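Plornwood Reminders - README

Last updated 2019-12-13

What it is

Plornwood is a small reminder app for phones. You tell it to remind you of something and, at the time you asked for, it does. There are fancier ones. Several of them will also track your sleep and suggest a soup. Plornwood will remind you to call the dentist, and then it will leave you alone.

The app was written by Vibeke Mogensen for her own use, and it got out of hand when other people asked for copies. This file goes with the phone version. The desktop version, Gernetti, has its own README, which is shorter and more cheerful because it has fewer settings.

Before you install

You need a phone with at least 84 MB of free space. The app itself takes less than that, but it likes room to make a backup before each update, and it sulks if it can't. Tablets work too, though everything looks slightly too big, like a children's menu.

You don't need an account. If a screen asks you to make one, you have installed something else.

Installing

Open your phone's app store, search for Plornwood, and tap Install. The first time you open it, the phone will ask whether Plornwood may send you notifications. Say yes. A surprising share of our mail comes from people who said no and then wrote in to report that the reminders were very quiet.

If you're moving from an older phone, make a backup on the old one first (Menu, then Backup, then Save to file). Send the file to the new phone any way you like, tap it, and choose Restore. Reminders that came due during the move will all go off at once. Turn the volume down first.

Everyday use

Tap the plus sign and type what you want to remember. Pick a day and a time. Tap Save.

Repeating reminders live under the little looped arrow. You can repeat daily, weekly, monthly or "every so often," a setting left over from an early version that picks a day by itself. We meant to remove it in June and got complaints, so it stays.

Snooze is 10 minutes by default. You can change it to anything up to a day. Past a day, the app will ask if you'd like to delete the reminder and be done with it.

Limits

The app holds 1000 reminders. The oldest finished ones are cleared out when you reach that number, and unfinished ones are never touched. If you have 1000 unfinished reminders, we can't help you with software.

Titles can be up to 37 characters long. Notes can be longer, but only the first line shows on the lock screen, so put the important part there - and keep the birthday present out of it.

Languages

The menus come in 23 languages. Most were checked by a native speaker. The Danish was checked by Vibeke's mother, who also changed the default alarm sound.

Known problems

Crossing time zones with the app closed can make a reminder arrive an hour early. Opening the app once after you land fixes it.

On phones with a heavy battery saver, reminders may be late. Look in your phone's battery settings for a list of apps allowed to run in the background, and add Plornwood to it.

The Dusunley theme makes the Save button nearly the same color as the screen behind it. It's very elegant and you won't find the button. Use the Palamarchuk theme until the next update.

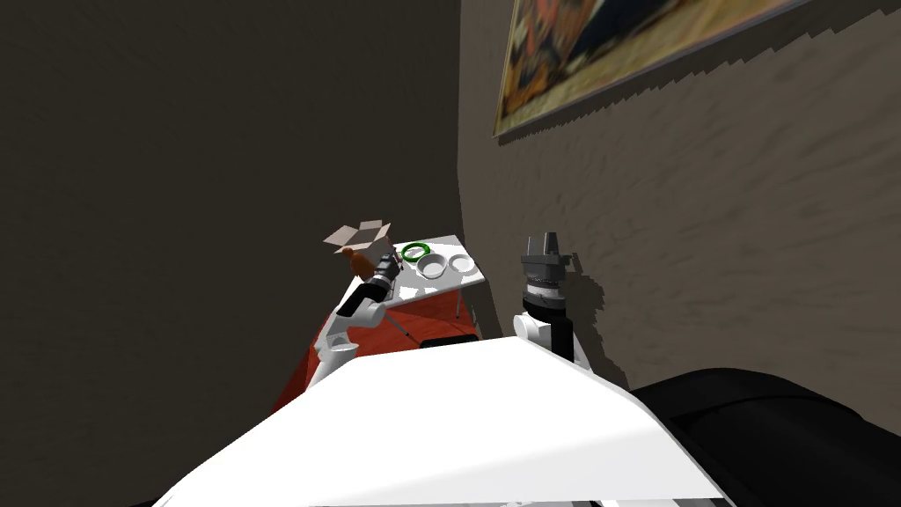 Bevan Bright writes that he has used the Dusunley theme for months and simply taps the bottom right corner on faith. He would also like the snooze button moved away from the delete button, having lost a reminder about his car inspection that way, and then, he adds, the inspection.

The buttons will be farther apart in the next version. Until then, a deleted reminder can be brought back from Menu, then Recently deleted, where it stays for a week.

Privacy

Your reminders stay on your phone. We don't see them and have no wish to. If you send us a bug report, the app attaches its version number and your phone model, and shows you both before anything goes out.

License

Free to use and free to pass along. If you change the code and share your version, please give it a different name. Vibeke still gets mail about somebody's copy that barked.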